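Town Votes to Keep the Lost and Found

2023-02-06

Brukitz will go on having a municipal lost and found, after a public meeting last week that ran almost 5 hours and was itself the source of two umbrellas and a glove.

The town had proposed closing the counter on Semel Street and sending everything unclaimed to the county, 46 miles away. The plan would have saved enough money to resurface a modest part of one parking lot. Residents who had not visited the counter in years found that they felt very strongly about it.

Under the current rules, anything turned in is held for 100 days, then offered at the June sale, then offered again at a lower price, then put back on the shelf. The town's report described this last stage as "ongoing." Several items have been there long enough to outlast the buildings they were lost in, including a key to the old Benedetti bakery, which is now a bank. 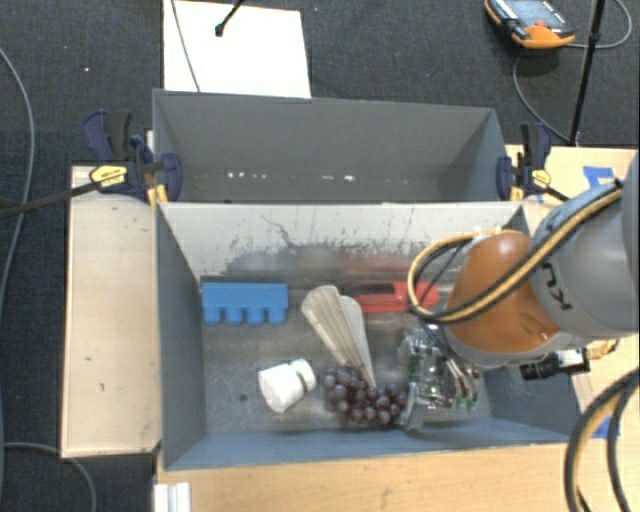
The argument turned on small stuff. Wallets and phones find their owners quickly, and the report had no complaint about them. The trouble is the bits and pieces that mean nothing to anyone except the person who dropped them, and sometimes not even then. Bright blue plastic with four stubby projections could be half of a beloved toy or the foot of an appliance, and a clerk has to write something on the tag either way. The usual choice is "part."

Supporters of the closure pointed out that "part" is now the largest category in the ledger. Opponents replied that this was exactly why the ledger should stay in town, where people might at least recognize their own parts. There was applause. One speaker asked whether the county would accept a single ski, and was told that the county would need to see the ski.

The council voted 9 to nothing to keep the counter open, with shorter hours. It also agreed to buy shelving from Dindik, a local firm that had offered a discount and, in the same letter, asked after a missing tape measure.

The new hours will be posted on the door once the town finds the sign. In the meantime the counter is open mornings, and anyone who left a casserole dish at the meeting is asked to come and get it soon.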